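Jumik restroom set: README

Last changed February 27, 2018

Jumik is a pair of hand-held grippers and the recordings we make with them. We build the grippers in a shared workshop, in the evenings, from printed parts and whatever is in the drawers. The person doing the task holds one in each hand and works the fingers directly, so there is no robot in the room while we record. The recordings are meant for training a two-arm setup later on. This file covers the restroom set only. The kitchen and workbench sets have their own files.

What is in it

The set has 259 episodes. An episode is one attempt at one task, from the start signal to the stop signal, and failed attempts are kept and labeled as failed. The shortest are a few seconds long. Anything shorter than that was a false start and has been removed.

Most tasks use both hands. Typical ones are reaching for the paper roll with the right gripper while the left keeps hold of a paper cup, or moving a roll from one place to another. Each gripper carries a marker cube, and we get the hand position from the cube and the gripper's own camera together.
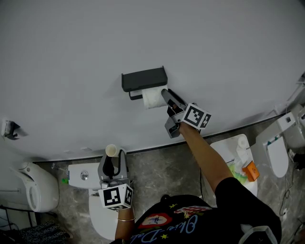 Kiros Wolde: I'd write down which hand does what in every episode. I tried training on the first batch and the policy kept swapping the two. Also, paper is harder than it sounds. If the fingers squeeze too much the roll goes oval, and then it won't turn on the bar.

Both points are taken. The hand field was added after that, and it is filled in for every episode. The squeeze problem is handled in the hardware notes below.

Hardware

The body is gray printed plastic in three pieces, named Nermont (the shell), Ostell (the finger carriage) and Panasiuk (the grip and trigger). The names come from an old parts list and have stuck. Please use them in issues so we know which file you mean.

The fingers are black and printed in a softer material. The first version had smooth pads and dropped paper cups. The current pads have a fine grid molded into the inner face, and the trigger spring was changed to a weaker one so that light things are not crushed.

Print the shell with the camera opening facing up. Supports inside the opening are hard to get out, and scraping them leaves marks that show up as reflections. The carriage should slide under its own weight before you fit the spring. If it doesn't, sand the rails — do not oil them, the oil ends up on the pads.
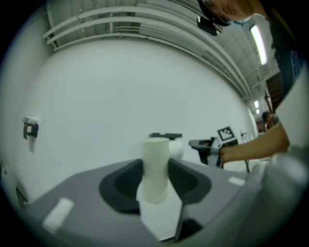
Calibration has to be done again whenever a camera has been taken out, even if it went back in the same place. The lens is very wide and a small tilt makes a large error near the rim. We use a flat board with a black-and-white pattern as the fixed reference, and for the restroom it stood on a dark stand in front of the white wall. Plain walls give the tracker very little to work with, so a board like that does a lot of the work in this set. The pipes along the ceiling help too when the gripper is tilted up. Keep the board where it is for the whole session. If it gets bumped, stop, start a new session folder and calibrate again.

The head camera is optional for training. It is useful for checking what the person was looking at when a grasp went wrong.

Labels

Every episode has a task name, a hand field, a result (done, failed, unclear) and a free text note. The notes were written by Binta Haruna and me and are uneven. Grasp events are marked by hand, and there are 3,477 of them across the set. A grasp starts when both pads touch the object and ends when either one lets go. For paper rolls this is hard to judge, and the start may be off by roughly 10 video frames.

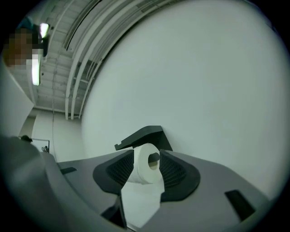 Loose paper is not labeled separately from the roll it belongs to. If a sheet tears off, the episode gets the word "torn" in its note and nothing else changes. Faces are blurred in the gripper videos before release. The blur is automatic and we check it by eye, but tell us if you find one that was missed and we will pull the file.

Known problems

Clocks on the left and right grippers drift apart in long sessions. A correction is stored with each session and the loader applies it unless you turn it off.

In 2 sessions the left marker cube was put on a quarter turn off. The raw files are unchanged. The corrected poses are in the folder ending in _fix.

Light from the ceiling fixtures is strong in some views and exposure jumps when the gripper swings up toward it. We plan to lock exposure for the sessions in March.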